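Folding and Storing Denim in a Small Shared Closet

Project report, Household Textiles and Care, Burkton College
Submitted in December

1. Background

The laundry room in Meminlow Hall has one long table for folding, and most residents carry their clothes back upstairs in a heap and fold them later or not at all. Jeans take up more room than anything else in a student closet. They are thick at the seams, they don't compress well, and a pair folded badly will push over the pile next to it. My project looked at how jeans should be folded and stored when the only space available is a single shelf and half a hanging rail.

I picked denim because the care course spent a lot of time on knits and very little on heavy twill. The handouts gave one folding method for all trousers. I wanted to find out if that method was a good one for jeans, and if not, what would work better.

2. Materials

The test load was made up of jeans from my own closet and from a thrift store. They were all cotton denim, in different weights and at different stages of wear. Stretch denim was left out after the first trial, as it behaved more like a knit and made the results hard to compare.

For storage I used one shelf of a Halonen closet unit, the kind supplied in all the rooms in the hall. I also used an Okumis fabric bin that fits on the same shelf, and a set of plain clip hangers.

All the jeans were washed inside out on cold and dried on a rack before the first trial. After that they were only refolded, with no further washing until the end of the storage period.

3. Methods compared

I compared four ways of storing a pair of jeans.

Flat stack. The jeans are folded in half lengthwise, one leg on top of the other, then in thirds from the hem up. This is the method in the handout.

File fold. Same start, but folded into a shorter packet that stands on its edge in the bin, with the fold facing up.

Roll. The jeans are folded lengthwise and rolled from the waistband down to the hem.

Clip hang. The jeans are hung from the hems on a clip hanger.

Each method was left in place for 2 weeks. At the end of that time I took the jeans out, laid them on the table, and wrote down where the creases were and how deep they looked. I also noted how easy it had been to pull out one pair without disturbing the others, which is something I did every morning during the trial. 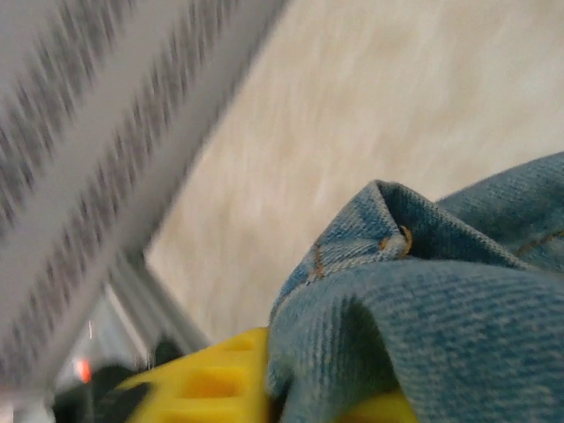 Before any folding could start, each pair had to be shaken out and flattened. I had not planned to treat this as its own step, but it took up more of my time than the folding did. Denim that has been left in a pile holds its folds, and the front pockets are the worst part. The pocket bags bunch up inside and the corners lift, and if the pocket isn't pushed flat by hand the lump gets folded into the packet. The rivets matter too. A rivet that ends up between two layers presses a small round mark into the cloth, and on older, softer pairs the mark was still there the next day.

The routine I settled on was as follows. Close the zipper and the button. Hold the jeans by the waistband and shake them twice. Lay them face up, reach into each front pocket and push the bag down flat. Smooth the legs from the waist toward the hem with the flat of the hand. Fold one leg over the other, and tuck in the point of the seat so the long edge is straight. From there the four methods go their separate ways.

4. Results

The flat stack used the shelf well up to a height of 5 pairs. Above that the stack leaned toward the side with the waistbands, which are thicker than the hems. Turning every other pair around fixed the lean. Taking a pair from the bottom meant lifting the rest, and by the end of the trial the stack had been rebuilt many times. Creases were moderate and ran across the thigh and just below the knee.

The file fold was the easiest to use day to day. Any pair could be taken out without moving the others. It did need the bin, since the packets fell over on the open shelf. When the bin was less than half full they fell over inside it as well. Creases were about the same as for the flat stack.

The roll left the softest creases but took up the most space for each pair. Rolls of heavy denim also came undone unless they were packed tightly. The lighter pairs rolled better.

The clip hang left almost no creases in the legs. It left clip marks at the hems, and the heavier pairs slipped out of the clips more than once. It also used rail space that was needed for shirts and coats.

5. Survey

I put a short form on the hall notice board asking how people store their jeans. Meminlow has around 576 residents and only a small number filled it in, so I don't think the answers can stand for the whole hall. Most who answered used some kind of stack. Several wrote that they keep the pair they are wearing that week on a chair.

6. Discussion

The handout method is acceptable for a short stack on an open shelf. For a closet like the ones in the hall, I would use the file fold in a bin and keep the clip hangers for one good pair.

The bigger difference came from the preparation. Pairs that were flattened properly, pockets included, came out in better shape under every method than pairs I had folded in a hurry. I would suggest adding the pocket step to the handout.

There were limits to the work. I judged crease depth by eye, under the lights in the laundry room in the evening and by the window in the daytime, and the two did not always agree. A raking light at a fixed angle would have been better. I also did not weigh the jeans, so "heavy" and "light" in this report are my own sorting by hand.

7. Further work

Black and raw denim should be tested, as fold lines on dark cloth tend to fade into pale stripes. That would need a longer storage period than I had this semester. The bin should also be tried with a divider to see if it holds the packets upright when it is only part full.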